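**Aug 29, 2023 – Prulville bay, PSU sorting**

Fresh policy on the arm this morning, and I'm really happy with it! Same task as the last entry: power supplies with the full cable mess attached, sorting by connector into the divided cardboard box. The training set is now 3297 demos, up from 3000, and nearly all the new ones are cable-heavy pickups.

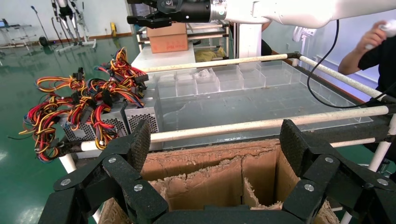

Big change is the grasp target. The old policy (call it Kunalgate) went for whatever was closest, usually a loop of wire. Samuel, the new one, gets a loss term that pulls it toward the metal casing, and you can see the difference in the rollouts right away – far less dithering over the pile.

Ran 54 trials before lunch. Only 4 ended with a dropped unit, my best count on this setup so far.
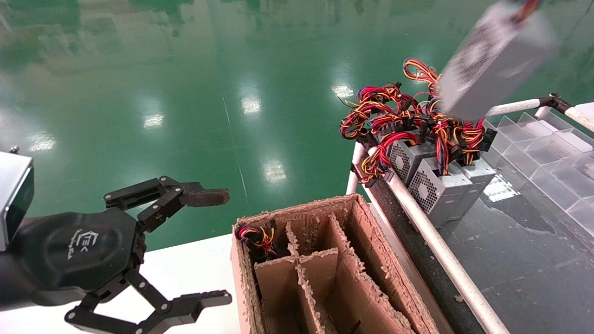
Still bad at: black connectors against dark backgrounds, and two units sharing one knot. Want to try the Lerkileck augmentation on the wrist view next, with random darkening and heavier blur. Keep the head view as is so we can tell which one helped.

Todo: label the failures, save the seeds, rerun Kunalgate with the same start poses.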